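Sock Knitting Questions I Get All the Time

I teach a small beginner sock class in Kollcombe, and I answer a lot of email in between. Most of it comes down to the same handful of questions, so I finally sat down with a pot of coffee and wrote my answers out. These are my opinions, from my own needles and my own mistakes. If your grandmother taught you differently, go with your grandmother.

I've only ever made scarves. Am I ready for socks?

Probably, yes! If you can knit, purl and knit two together, you have most of what a sock asks of you. The new parts are working in the round and turning the heel, and the heel is really just a few short rows and a bit of faith. I'd say make one hat first if knitting in a circle makes you nervous, but plenty of people in my class skip the hat and do fine.

What yarn should I buy for a first pair?

Get a wool and nylon blend that says "sock" on the label. I like one that's 80 percent wool with the rest nylon, which holds up at the heel and still feels like wool. Skip pure cotton the first time out (no stretch, sad ankles) and skip anything with a lot of fluff, because you won't be able to see your stitches when you need to fix one.

Also, please don't buy black. I know black goes with everything. You will be knitting it at 9 p.m. under a lamp and you'll hate me.

How much do I need?

For an average adult foot, one 100-gram skein of regular sock yarn does a pair. If you have big feet or you want tall legs, buy a second small skein or use a different color for the toes and heels. I'm very pro contrasting toes. They look like you planned it.

DPNs, one long circular, or two circulars?

Whichever one makes you swear least. I learned on double-pointed needles and still use them for the car, mostly because I don't mind fishing one out from under the seat. In class we start on one long circular and do magic loop, since there's less to drop. My own is a 40-inch cable, and shorter than 32 gets fiddly.

Needle size is more important than needle type. Sock fabric should be tighter than you think. If you can poke a fingertip through it easily, go down a size.

Do I really have to swatch?

I'm sorry, you do. And it has to be in the round, because most of us knit looser or tighter when there's no purl row involved. What I do is cheat a little: I cast on the actual sock, knit two inches of leg, and measure that. If it's right, I've already started. If it's wrong, I've made a swatch and I rip it out.

How many stitches should I cast on?

Measure around the ball of the foot, take off ten percent, and multiply by your stitches per inch. So for a foot that's 9 inches around, at 8 stitches to the inch, you get 64 and a bit, and 64 is the number you want, because it divides by four for ribbing. Most adult socks land somewhere from 56 to 72.

My cuffs are always too tight. What am I doing wrong?

Your cast-on is too tight, and nearly everybody's is. Try casting on over two needles held together, or learn the German twisted cast-on, which is stretchy and takes one evening to get into your hands. Covadonga Tejada, who taught me, used to make us pull our finished cuffs over a jam jar. If it wouldn't go over the jar, it wouldn't go over a heel, and out it came. I was bitter about that at the time and now I own a jar.

What rib do you like?

Two by two for a cuff, and three by one down the whole leg if I'm making something plain for someone whose ankle I've never met. Ribbing forgives a lot. It hugs a skinny leg and gives on a thick one, and it hides those loose stitches you get where the needles change over. I carry it along the top of the foot too and keep the sole in plain stockinette, which feels better inside a shoe.

Marled yarns (the ones with a light ply and a dark ply twisted together) are lovely in rib, by the way. They hide a multitude of sins.

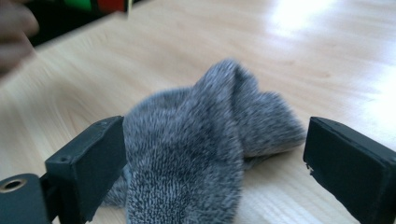
How do I stop getting holes at the top of the gusset?

Pick up one or two extra stitches in the gap between the heel flap and the instep, then knit them together with their neighbors on the next round. Work those through the back loop so they twist and pull the gap shut. If there's still a small hole after that, leave it, finish the sock, and close it from the inside with your yarn tail. I've done that on more pairs than I'd like to admit.

Which heel is easiest?

Ask four sock knitters and you'll get a fight. I teach the flap and gusset because it fits the most feet, especially if you have a high instep like I do. Short-row heels are quicker and look neat with self-striping yarn, but they can feel shallow. The afterthought heel is great if you wear heels out quickly, because you can pull the whole thing out and knit a new one.

Try all of them over time. You'll pick a favorite and become unreasonable about it, same as the rest of us.

How long should the foot be before I start the toe?

Stop when you're two inches short of the full foot length, or an inch and three quarters if you have small feet. If you can, try it on. Put half your stitches on scrap yarn, stand up, and put your weight on it, since your foot spreads when you stand. The sock should reach to the base of your big toe, more or less.

And knit it a bit shorter than the foot. Half an inch shorter is good. A sock that matches your foot exactly will slide around and bunch up under your arch by lunchtime.

I can't do Kitchener stitch. Is there another way?

Sure. Decrease down to 8 stitches, cut the yarn, run it through all of them and pull it tight like the top of a hat. It makes a rounder toe and I can't feel it at all. You can also do a three-needle bind-off, although some people notice the ridge.

That said, Kitchener is four little moves over and over. Do it somewhere quiet, with the phone in another room, and say the moves out loud – purl off, knit on, knit off, purl on, or whichever order your pattern gives. It's much easier on the second try.

What is second sock syndrome and do I have it?

It's when you finish one sock, feel wonderful, and never make the other. Cast on the second one the same night you finish the first, even if it's just the one round. I also write down everything as I go (rows in the leg, rows in the heel flap, where I started the toe), because October me has no idea what August me was up to.

Two-at-a-time on one long needle works too. I find the tangling annoying, but my friend at the Tapley knit night swears by it and she finishes far more pairs than I do.

Can I put handknit socks in the washing machine?

If the label says superwash, cool and gentle, in a mesh bag, and dry them flat or over a rack. If it doesn't say superwash, wash by hand in cool water with a drop of wool soap. Roll them in a towel and press, don't wring. I do mine in a batch on Monday, in the bathroom sink, while I listen to the radio.

Whatever the label says, keep them out of the dryer. Some superwash does survive it. I just don't want to get your email when yours doesn't.

My socks are going fuzzy. Did I buy bad yarn?

Not necessarily. Wool sheds its short fibers early on, and a fluffy surface after a few wears is pretty normal, particularly with soft merino, which has a lot of short fiber in it. Fuzz and pills are different things. Pills are the little balls, and you can take those off with a sweater comb or a fabric shaver. Fuzz I mostly leave alone, it's cozy. For your next pair, look for a yarn with a tighter twist, and go down a needle size while you're at it.

How do I fix a thin spot?

Catch it before it's a hole. Hold the heel up to a window every so often, and if light comes through more than it should, work duplicate stitch over the thin part with leftover yarn, following the path of the old stitches. It takes me one TV episode. Once it's an open hole you're into proper darning, with a mushroom or a tennis ball or an old light bulb, weaving over and under. It's still very doable.

Save your leftovers for this! I wind mine onto a scrap of card with the name of the yarn on it and drop them in a cookie tin.

How long does a pair take you?

A plain pair on 64 stitches takes me a couple of weeks of evenings. My first pair took most of a winter, and one was longer than the other. I wore them anyway.

What do you do with your yarn scraps?

Past what I keep for mending, I knit them into one endless striped pair per year. I call the pattern Vimis, after the cat, who is also several colors in no order. You don't need written instructions for it. Use the plain sock recipe and change yarn when you get bored.

Do you sell your socks?

No, I'd have to charge more than anyone would pay, and then I'd resent the socks. I do trade, though. Last year a pair went for a very nice box of apples.

How do I get into the class?

It costs $49 for the full run, needles included, and you bring your own yarn. We meet in the back room at Savonberg, the tea shop, starting at 6:30 in the evening. Email me through the contact page with your shoe size and whether you've knit in the round before, and I'll send you the stitch chart ahead of time so you can choose your yarn. If the class is full, I keep a waiting list, and people do drop out, so it's worth putting your name down.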